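3.2 Bulky quilted garments

Padded jackets formed the third garment class in the study, after flat knits and woven shirts.

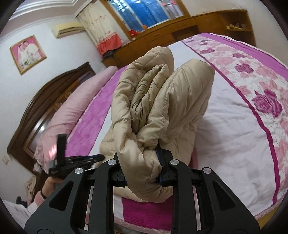 Figure 4. Beige quilted puffer jacket gathered into a bundle on a rose-print bedspread.

The class was treated separately on account of its behavior under folding. A shirt folded in half is close to twice the height of a single layer, and the second fold can be predicted from the first. A quilted jacket does not follow this pattern. The fill is held in channels by lines of stitching, and each channel acts as a small cushion that resists compression until the air inside it has moved elsewhere. When the garment is gathered at one point, the fabric on either side of that point rises into lobes, as in Figure 4, and the height of the bundle bears little relation to the number of layers in it. The lower part of the garment spreads out at the same time, so that the outline seen from above is a poor guide to the folded size.

The Durley set contained 52 garments, of which 18 were quilted. All were ordinary household items and had been worn before the study. Small defects such as loose threads at the seams were left as found. Trimming them would have made the garments more uniform, but we wished to keep the set close to what is met in a bedroom closet. Garments with a detachable hood were handled with the hood removed and stored apart.

Folding was carried out on beds. Earlier work in the Trundside series used a hard table, which gives repeatable folds but allows a glossy shell fabric to slide. A bedspread holds the shell by friction and gives way under the weight of the hand. The second effect matters more than we had expected at the planning stage. Pressing down on a filled channel over a mattress moves part of the load into the bedding, and less air leaves the channel per stroke. Folds made on a bed were therefore taller on average than folds of the same garment made on a table, and they opened more quickly once released.

Bed covers were not standardized. Several of the rooms had patterned spreads, in some cases with a second folded textile lying on the bed, and these were left in place. A hem that comes to rest on another folded fabric lies higher than the rest of the garment, and we recorded this as a raised hem. Raised hems were excluded from the height comparison but kept in the analysis of fold order.

Two fold orders were compared. In the first, the sleeves were laid across the back and the body was then folded from hem to collar. In the second, following Issahaku, the body was gathered at mid-length before the sleeves were brought in. The gathered order leaves an uneven bundle in its early stages and a visible ridge along the gather line. It requires less flat area, which is an advantage on a bed that is partly covered with other items. The hem-to-collar order gave a more regular rectangle but needed a clear surface as long as the garment with its sleeves extended.

Each finished bundle was placed under a flat board of 600 grams, and its height was read at the four corners once the board had settled. The mean of the corner readings was taken as the bundle height. Where the corners differed widely, the fold was inspected for a trapped sleeve or a doubled channel and the cause was entered in the Tandis log. Bundles that slid out from under the board were refolded from the start, and the first attempt was recorded as incomplete.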